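Home | News | People | Events | Contact

Filed under: Staff Interviews, Records and Archives

Long Service at the Tustby Records Office

December 2018

Mhairi Carnegie joined the Tustby Records Office 15 years ago as a filing assistant and now directs its public services. In an interview for this newsletter, she described the move of the town's property registers from paper to a searchable catalog.

"We began with 1293 bound volumes," Ms. Carnegie said. "Many had no index, and residents could wait weeks for a reply."
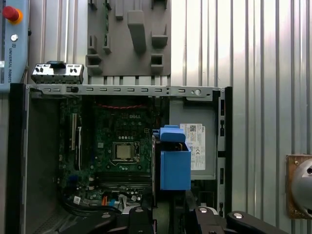
Inside a Dell desktop computer.

The catalog opened to the public in June. The office has since answered 3859 requests, most of them concerning boundaries and family history.

Ms. Carnegie noted that the older registers remain available in the Reddy Reading Room by appointment. "Some questions can only be settled by looking at the original page," she said. Work on the Jalten parish maps will begin next year.

14 shares | 2 comments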